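Home care support: your questions

Last updated February 8, 2020

We get the same questions most weeks so here are the answers in one place. If yours isn't here, ring the Prundis advice line or come to a drop-in. Council rules only – if you live over the boundary in Daza, your own council decides and some of this will be different.

What is the Home Support Scheme?

Council money towards care in your own home. Help with washing, dressing, meals, getting to bed. Voted through by the full council last spring after a long row about the budget. It isn't the same as the NHS side of things, and it isn't a benefit.

Who can apply?

Anyone over 18 who lives in Prundis and needs regular help at home. You don't have to own the place. Tenants, lodgers, people living with a son or daughter, all fine. A relative can fill in the form for you but you need to sign it if you're able to.

Do I have to have savings below a certain amount?

Yes, there's a money check. Your house is not counted while you're living in it. Savings are, and most pensions. Send the last two bank statements, copies not originals. We can't post originals back.

How many hours could I get?

Up to 42 a week. Most people get a lot less. The assessor works it out from what you can and can't manage on an ordinary day, so please don't put a brave face on it when they visit.

How long does it take?

Target is 8 weeks from the day the form arrives. It has been slipping. There were 39 cases waiting past the target when councillors last asked, and Estela Montecinos, who chairs the care panel, has said she wants that number read out at every meeting until it's gone.

If someone is coming out of hospital, say so on page 2 of the form, in the box at the top. Those go in a seperate pile.

Can I pick my own carer?

Yes, if you take the direct payment. You get the money, you do the hiring. Friends and neighbours are allowed. Someone living at the same address usually isn't, but ask, there are exceptions.

If you don't want the paperwork the council will send somebody from Pronuma, the agency that holds the contract. You can ask for a man or a woman. You can't always get the same person every day, sorry – we do keep raising it.

Is the Pronuma contract being scrapped?

Not at the moment. It runs out in March next year. The panel has to decide before then whether to renew it, put it out to tender or bring the work back in-house. There'll be a public meeting first. No date yet so please stop ringing to ask for one!

I was turned down. What now?

Write in and ask for a review. You don't need a solicitor. Say which bit of the decision you think is wrong and add anything new, like a letter from your GP or a diary of a bad week. A different officer looks at it. If it's still a no you can go to the ombudsman, and your ward councillor can chase on your behalf.

My hours were cut after a reassessment. Can they do that?

They can, but they have to put the reasons in writing and they have to have actually seen you. A phone call on its own isn't enough. If all you got was a phone call, tell us.

Will it affect my attendance allowance?

Getting the scheme won't stop it. The council may count some of it as income when they work out what you pay towards your care. Ask for the breakdown, you're entitled to it.

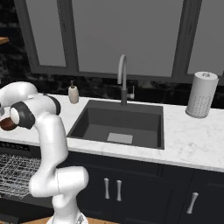 What about equipment?

Different form, the green one. Rails, raised toilet seats, bath boards and so on. Small items don't need the money check. Bigger jobs such as a stairlift or a wet room go through the housing team and take longer.

Do I need to use Flidadex?

That's the council's online account. No, you don't. Paper forms still count the same, whatever the recorded message says. Libraries have them at the desk and you can hand them back in there too. Get a reciept.

I care for my mum and I'm worn out. Is there anything for me?

Ask for a carer's assessment. It's about you and not her, and you can have one even if she refuses her own. Might mean a few hours' break a week, might mean a bit of money.

How do I have my say at a panel meeting?

Email the clerk by noon the day before with your name and the subject. You get three minutes. You can bring someone to speak for you, or send something in to be read out.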